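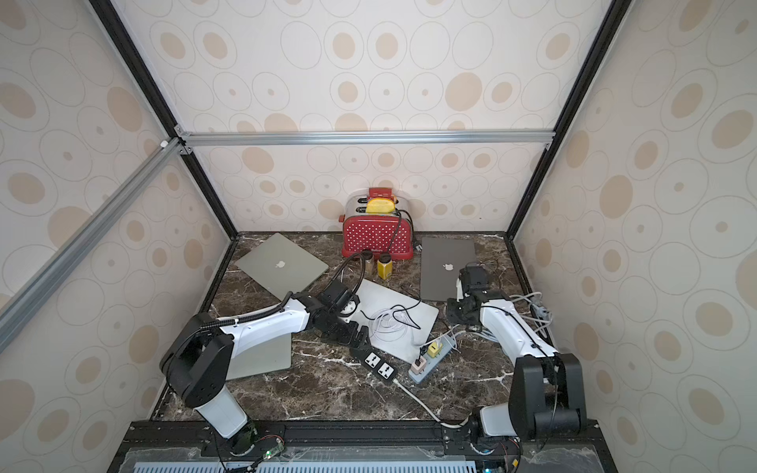 4. The Open Day Demonstration

4.1 Setting and visitors

The public part of the study took place in September at the Skundside campus, where the Tolura project opened its laboratory to residents, school groups and staff from nearby firms. Over the course of the event 1,154 people passed through the building. Of these, 446 stopped at the manipulation cell long enough to be given a comment card. The cell was one of 3 stations on the ground floor and the only one at which visitors could ask for a task to be repeated.

The demonstration was planned as a test of how people with no training in robotics judge the work of a two-armed system when the objects are ones they know from home. Earlier visits to the laboratory had used blocks and pegs. Comments from those visits were short and mostly concerned speed. The project team therefore moved to household and office goods, on the view that visitors would have firmer opinions about how such things ought to be handled.

4.2 Equipment and objects

Figure 3. The two-arm cell with open day objects on the work surface. A closed dark gray laptop lies beside the right gripper, and a white laptop with a coiled charging cable on top lies in the center. The toaster and two small jars are at the back.

The cell holds two arms mounted on a common rail along its front side, each with a gripper. The inside walls carry a printed pattern of ovals and rings, and the floor has a dark marble look with white veins. Both patterns were chosen by the Drurnora group, which supplied the panels, so that the vision software would be tried against a busy background.

Objects were drawn from the Lam household set and from office stock. Laptops were included as flat, heavy items that are hard to grip from above. Power strips, plug adapters and loose cables were added as a source of clutter. In the arrangement shown in Figure 3, a white cable runs from the black power strip toward the base of the right arm, and a thin black wire is tangled with the charging cable on the white laptop. Arrangements of this kind were treated as difficult in the scoring, and the operator was permitted to stop a run whenever a cable came under tension.

4.3 Procedure

Each session began with a short spoken introduction by a member of staff, who named the task but did not say whether the system was expected to complete it. Visitors stood behind a marked line. At the end of the session they were asked to write down the moment at which they had felt least sure of the system, and to say what a person would have done differently.

No changes were made to the control software during opening hours. The layout of the objects was reset by hand between sessions, following a printed plan, and small differences in the position of cables were accepted. The cards were collected at the exit and read separately by 2 coders, who had not been present at the sessions. Disagreements were settled by discussion before any totals were drawn up.

4.4 Visitor comments

Comments on cables were the most frequent group. Many visitors wrote that they would have cleared the charging cable away before touching the laptop below it, and several asked why the system had not been taught to do so. Adults tended to mention the risk of damage. Younger visitors wrote more often about the toaster, including in sessions where it played no part in the task.

A smaller group of comments dealt with the spacing of the two arms. Some visitors expected the arms to share a single object at all times and were surprised when one waited while the other worked. These comments led to a change in the spoken introduction, which is described in Section 5.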